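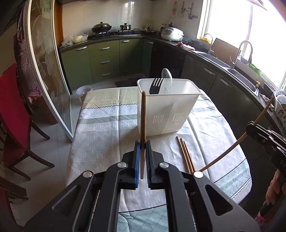 Sorting Out the Chopsticks

I have been putting this job off since we moved to Markthorpe, and I can tell you exactly how long that's been because the utensil holder came with us in the same box it's always lived in (the one marked "kitchen, misc."). You know the kind of thing. You reach in for a spoon and come up with a fistful of chopsticks, and then the one fork you wanted is wedged at the bottom!

So this month's small chore was the white plastic holder. Everybody has one like it, the slotted kind that lets the air through, and I'm fond of mine. Ratree Kaewmanee wrote in after the last issue to say she does hers at the table instead of at the counter, with plenty of elbow room, and I'm a convert. Chopsticks on the cloth, holder at the back, and you just start matching.

My rules, if you want them: line up the tips first, then the tops. Anything split or fuzzy at the end goes in the garden for the bean seedlings. Uthai Kongkaew says I'm too strict about this and a little fuzz never hurt a bowl of noodles, and he may be right, but it's my kitchen.

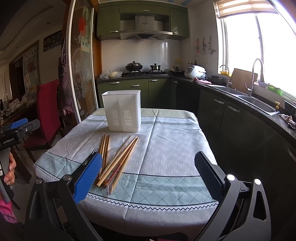 The pile on the tablecloth, with one dark patterned stick in among the light ones.

I do love a dark one with a pattern. If yours has lost its partner, keep it anyway, they're great for testing a cake or stirring a tall jar of iced tea.

Next up is the pan lids, which I'm dreading. If you have a system for lids, write to me before October, please, and I'll print the good ones.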